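Filed under: Jobs & Gigs > Part-time
5 shares | 3 comments

Part-time housekeeper wanted, Wallin Guest House

Need someone asap for the fall. Mornings mostly, 5 days a week, weekends off if we can swing it. Small place, old stairs, no elevator. Experience nice but not required, we'll train you. Must be ok with dogs and early starts.

What you'd do:
- change beds, towels, quick bathroom clean
- laundry (machines are in the basement)
- restock the coffee tray
- let Beatriz know if anythings broken

Pay is hourly, talk to us. Lunch included. Parking on the street, free before noon.
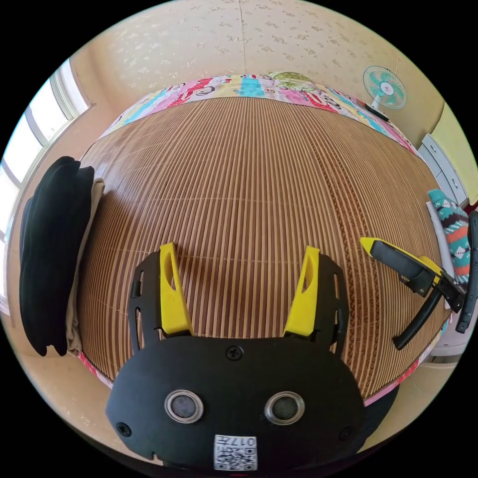
How to apply

Call or stop by and ask for Albertina Sampaio. No resume needed, just two references and when you can start. Trial shift is paid. Please dont email, we never check it. Want to fill this by 26 August 2024.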